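**Two-arm cell: one gripper drops out mid-task, the other arm keeps going. How do I make both stop?**

Posted in: Grisberg Help > Faults and safety
Viewed 162 times

I have a small two-arm bench cell running Genditora as the controller. The task is taking cells out of a battery holder and putting them back. It ran all of August without trouble. Now I get this fault:

- One gripper stops answering on the bus. Genditora logs "no reply, ID 13".
- That arm holds its last position with whatever grip it had.
- The other arm doesn't know and carries on with its half of the motion.

Last week that ended with the good arm pulling on the holder while the dead one still had hold of it. The holder survived but one of the spring contacts is bent. I'm more worried about the time it does this with a loaded cell across the contacts.

What I've done so far:

- swapped the bus cable on the bad arm
- dropped the speed to 20 percent
- reflashed the controller board

The fault comes back after a few cycles, usually when the wrist is turned far over. It has never happened with the arm sitting still.

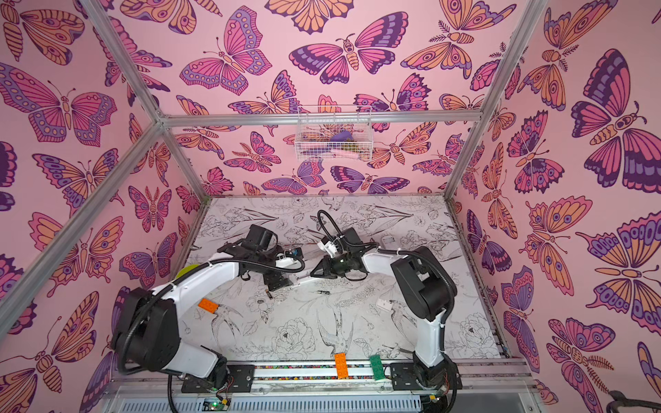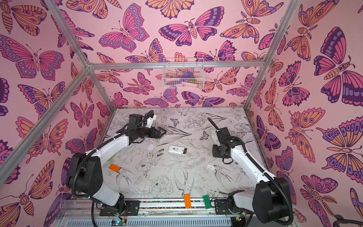 ### Answer 1 (accepted)

You have two problems and I would keep them apart.

**The dropout.** If it only happens with the wrist turned over, suspect the run through the flexible sleeve first. You say you swapped the cable, but did you swap the whole length or only the part from the base board to the shoulder? The last section to the gripper is the one that bends the most. Power down, move the wrist by hand to the position where it fails, and check continuity on each conductor while you wiggle it. Check the connector at the gripper too. A crimp that is almost good will pass every test on a straight arm.

Leave some slack at the wrist when you put it back. If the cable goes tight before the joint reaches its limit, you'll be doing this again.

**The other arm carrying on.** This is the one I'd fix before running again. By default Genditora treats each arm as its own group, so a fault in one group doesn't stop the other.

1. Put both arms in one group in the cell file.
2. Set the fault action for the group to "hold all".
3. Set the reply timeout to 5 missed packets. The default is far too long for two arms sharing a part.
4. Test it with nothing in the grippers. Unplug one gripper at low speed and watch that both arms stop.

Don't choose "torque off" as the fault action. The arms will drop onto the table, and onto whatever is there.

None of this replaces a real stop button that cuts motor power. Put it where you can reach it without leaning over the arms.

### Answer 2

Had the same log message on a Bastos gripper and it was the power supply. Both arms pulling at once dragged the voltage down. Got a bigger one and it went away.

### Answer 3

Agree with the first answer on grouping. On the battery side, do your testing with dummy cells — same size, no charge. Zistness sells them, or you can turn some from plastic rod. A gripper with metal fingers that stalls across a real cell can short it, and it will get hot before any timeout helps you. I also keep loose metal parts off the table during fault tests.

As for the bent contact, replace the holder. Bending it back works for a while and then the cell sits crooked and the pick fails, and you end up chasing a second fault that looks like the first.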